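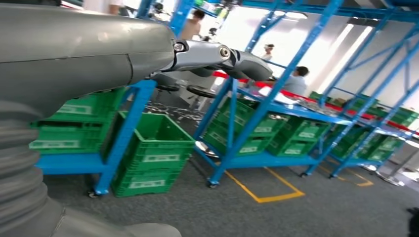 Robot arm coming to our crate racks, what happens to the pickers?

Asked 22/08/2026 by signe_f

Hi all! I'm a shift lead at a parts workshop (we're the Stosholm site, if anyone here knows it). Blue racks, green crates, one long bench where people sort paperwork and small parts. Management is bringing in an arm from Wundar to do the crate picking, and the yellow tape is already down on the carpet. There are 8 of us on my shift and I've been told "no one loses their job", which is nice, but I can't get anybody to say what the job will be. Has anyone been through this? What did your days look like after? And did the pay grade change? Two of my people have picked for years and they're good at it, and I don't want to tell them something that turns out to be rubbish.

Signe Frandsen

Answer 1 (accepted, 14 votes)

We went through this at Ragnarsson, so I'll tell you how it went for us.

The first couple of months were more work, not less. The arm was fine with full crates of one part and hopeless with mixed ones, so somebody had to re-sort the racks. We have 1,575 crate positions and 371 of them had to be moved or relabeled before the thing would run a whole shift. All of that was done by pickers, and none of it was in the plan, so ask for those hours in writing now.

After that the walking went away. My knees were thrilled! But I also lost the chatting you do between racks, and I missed it more than I expected. You end up at the bench or at the screen, clearing stops. Some people love that. One guy on my shift hated it and moved over to receiving.

Pay — we got bumped half a grade, but only after we pointed out that clearing stops was listed as a technician task in the company's own job descriptions. Get hold of yours and read them.

Also ask who is allowed inside the tape and when. We had three different answers from three managers.

Kirsten Bach

Answer 2 (3 votes)

Depends on the site. At Uketti they kept everyone but stopped replacing people who left, so it's a smaller crew now. Ask about that, the "no one loses their job" line doesn't cover it.

Answer 3 (0 votes)

get the training on day shift. ours was nights only and half the crew missed it

Comment from signe_f on Answer 1

Thank you Kirsten, the re-sorting hours hadn't crossed my mind at all. Meeting is in November, I'm bringing the job descriptions.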